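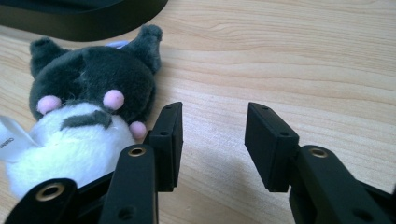 Orders from our Zalley shop arrive in Hattar with the wrong parcel weight, and for this reason the labels come out in the wrong price class. I write for the Rametti toy shop, where I take care of the shipping and of the computer. It started after the update in May. To keep the tests simple I always use the same article, the plush animal with the dark gray fur and the two pointed ears, with the light blue ribbon behind the head. In Zalley its weight is 200 grams. In Hattar the same order shows 500 grams. I have not changed the article in the last months.

**Setup**

- Shop: Zalley, standard plan, shop language Italian, admin language English
- Shipping: Hattar desktop, connected to Zalley with the official connector
- Printer: Zillon label printer, USB cable
- One computer, one user account with admin rights

**What I expect:** the parcel weight in Hattar is the article weight plus the weight of the box, if a box is chosen.

**What I get:** every order with one small article becomes 500 grams. Orders with heavy articles (wooden train, the big puzzle) are correct. I noticed it only when I compared the monthly bill with the labels, so I cannot say exactly on which day it began.

**What I have tried before opening the ticket**

1. Restarted Hattar and the computer. No change.
2. Disconnected the connector and connected it again. The orders came in a second time, so I had to delete the duplicates by hand. No change in the weight.
3. Changed the box from "small carton" to "no box". Still 500 grams.
4. Typed the weight by hand in Hattar. It works and the label has the right price, but I must do it for each order, and when I refresh the list my number is gone.
5. Printed to PDF instead of to the Zillon. The PDF has the same wrong weight, therefore I believe the printer is not guilty.

---

**Reply from Hattar support, 9:40**

Thank you for the detailed ticket. Could you please send the raw order file? Go to Orders, select the order, then More > Save source data. Please also tell us which value you see under Settings > Parcels > Fallback weight.

---

**My answer, 10:25**

The source file is attached. The fallback weight is 500 grams. I did not know this setting and I do not remember that I have ever opened this page. Does it mean that Hattar believes the article has no weight?

I looked also inside the source file with a text editor. The line for the weight says `"weight": "0,2"` and the unit is `kg`. In the train order the line is `"weight": "2"`, without comma. Maybe it is important, maybe not, I am not a programmer.

---

**Reply from Hattar support, 11:15**

That is very helpful. Hattar expects a decimal point. When the value has a comma it can't be read as a number, so it is treated as missing and the fallback weight is used. Whole numbers are not affected.

The comma comes from the Zalley side. Can you check whether the export format in Zalley follows the shop language? In the meantime, you can add a rule under Import > Text replacement for the weight field, replacing `,` with `.`

---

**My answer, 14:05**

I have checked in Zalley. In Export > Regional format there is now a choice "Same as shop language", and it was selected. In my old notes for the installation I have written that this page had only one field, the currency, so I suppose the choice is new with the update. I changed it to "International". I did not make the replacement rule yet, because I wanted to change one thing at a time and see the effect.

Results:

| Test | Box | Weight in Hattar | Correct? |
|---|---|---|---|
| Plush animal, new order | no box | 200 g | yes |
| Plush animal, old order, refreshed | no box | 500 g | no |
| Wooden train, new order | no box | 2 kg | yes |

So the new orders are good and the old orders keep the wrong weight, also after refresh. There are 10 old orders which I did not send yet. Can I correct them all together, or must I open each one?

I have a second question. The prices in the export file have now a point too. My accountant program reads the same file and it wants the comma. Is it possible to have the point only for Hattar?

---

**Reply from Hattar support, 15:30**

For the open orders: select them all, then More > Import again from source. Unlike Refresh, this requests a new file from Zalley for each order. Any manual changes will be lost.

For the second question: if you need the comma elsewhere, put Zalley back to "Same as shop language" and use the text replacement rule instead. It changes only what Hattar reads.

---

**My answer, 16:50**

I have set Zalley back and made the rule. Then I imported the open orders again from source. All of them have now the right weight, and the accountant program reads the prices as before. I also changed the fallback weight to 5 kg, so that a missing weight will be very visible on the screen before I print.

Two requests, if you can pass them on:

- Please show a small warning next to the order when the fallback weight is used. Now it looks the same as a real weight.
- In the help page "Weights and dimensions" there is no word about comma or point.

Please leave the ticket open until the next bill arrives. I still have to ask if the difference on the labels already paid can be given back, and I do not know if this question is for you or for the carrier.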